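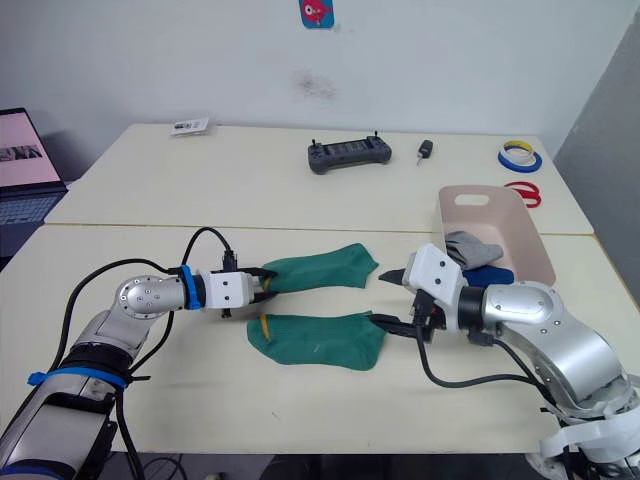 Both arms on the sock task at our Altmont bench.

Thank you again for your patience with us this spring. The main news is a fault - the left gripper began letting go late, and on 6 runs out of 60 it kept pulling after the stop command. No one was hurt, but we didn't like it one bit, so we halted work for 10 days while Shehu went over the wiring. They traced it to a worn cable, now replaced. We're running at half speed for now and hope to be back to full speed in June.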